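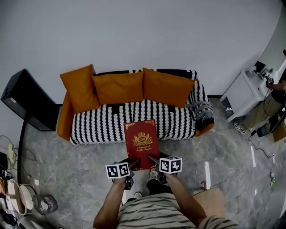 Right gripper pose dropouts

2023-09-19

Two of the 25 book-lifting takes recorded at the Clalledcombe site came back from Mengal, our replay checker, with a jump in the right gripper's pose. The left track was clean in both. The jump measured 14 cm between consecutive samples, and replayed on an arm that would have been a collision with the table. The speed limiter should catch it. I would like it not to have to.

First suspect was the marker cube. Each hand-held gripper carries a white cube with black fiducials, and when a hardcover is held upright between the two, a small wrist rotation changes which faces the tracker gets. With a single face left, the pose solver has two valid answers and can flip between them.

The log agreed. At sample 1,271 the solver dropped to one face, picked the mirrored answer and stayed there until a second face came back. Ellow, the filter after it, is meant to reject flips, but its threshold had been raised in June for faster motions and never put back.

Changes so far:

Threshold restored to the old value.
Single-face poses flagged and left out of training.
Both bad takes pulled from the Nusten set.

Still open: the gripper width signal lags the pose slightly. Separate post.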